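Josa 4.2 Update Brings Back the Old Installer, and Older Computers Along With It

Dec 17, 2019
By Benedicta Quartey
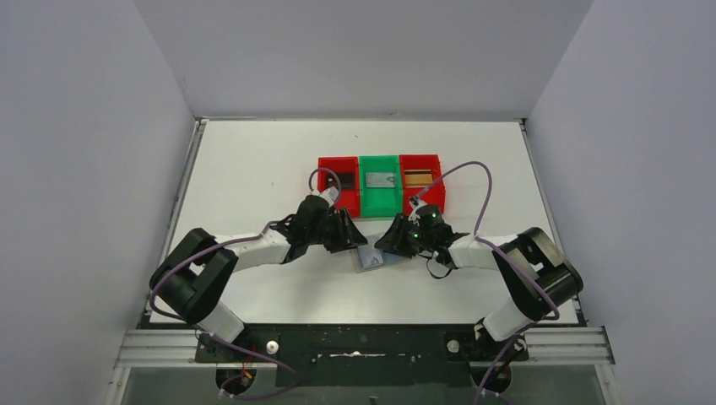 Three small plastic bins, two red and one green, on a white tabletop.

If you have been nursing along an older laptop and dreading the day your favorite desktop stops working on it, there is some good news to go with your coffee this morning. The team behind Josa, the free Linux desktop that so many of us first tried on a hand-me-down machine, has put out version 4.2, and it can once again be installed on computers that the last release left out in the cold.

You may remember the fuss back in March, when version 4.0 came along with a brand new installer called Ullisura. It was a lovely thing to look at (I said so at the time, and I still think the partition screen is the friendliest I have used), but it would only start on machines with UEFI firmware. If your computer used the older kind of BIOS, you got a polite message, a gray button marked Quit, and that was the end of your evening. Plenty of people simply stayed on 3.8, which was fine for a while, though security fixes for that version are due to stop next year and folks were starting to get nervous.

Version 4.2 puts the old text-based installer back on the disc, right next to Ullisura. When you boot from your USB stick you now get a short menu with both choices, and if the disc finds that your machine can't run the graphical one, it takes you straight to the text one without any fuss. The download has grown a little to make room for both and now comes to 1103 MB, so you will still fit it on just about any stick you have rattling around in a drawer. A burned CD won't do, I'm sorry to say, but a DVD works fine.

The developers say they went through 1026 reports from users before settling on this plan, and that 542 of those were from people who could not get past the first screen of the installer. That is a lot of folks sitting in front of that gray button! In all, the new version closes 223 bugs, and while many of them are the kind only a programmer could love, a few are worth knowing about. Wireless now comes back properly after you close and open the lid, the clock no longer jumps an hour on machines that also run Windows, and the software updater has finally learned to pick up a download where it left off. I have a very slow connection at home, and that last one alone made my week.

If you are already running 4.0 or 4.1, you don't need to download the whole disc again. Open the updater, choose "Check for new release," and let it do its work, which took a little under an hour on my own desktop. People coming from 3.8 have a bit more to do. The release notes recommend a fresh install, keeping your home folder on its own partition if you have one, and I would add my usual plea to copy your photos and documents to an outside drive before you touch anything at all. I have skipped that step exactly one time in my life and I still think about it.

There are a couple of rough spots. The Akolgo mail program, which comes with Josa, forgets its saved signatures during the upgrade, so you may want to paste yours into a text file first. Some printers will need to be added again by hand as well. The team has promised a fix for the mail problem in the next small update, though there is no date on it yet. And anyone with a 32-bit processor is still out of luck, as that support ended with 3.8 and the developers have said quite plainly that they don't plan to bring it back.

The new version is free to download from the Josa website and its mirrors. If you would like a hand with it and you live nearby, the Flindstead Linux users' group will be holding one of its install evenings after the holidays, and beginners are always welcome. Bring your laptop, its charger, and a USB stick you don't mind having erased.

We use cookies to remember your settings and to see which stories get read. By continuing to use this site you agree to our cookie policy. Accept | Learn more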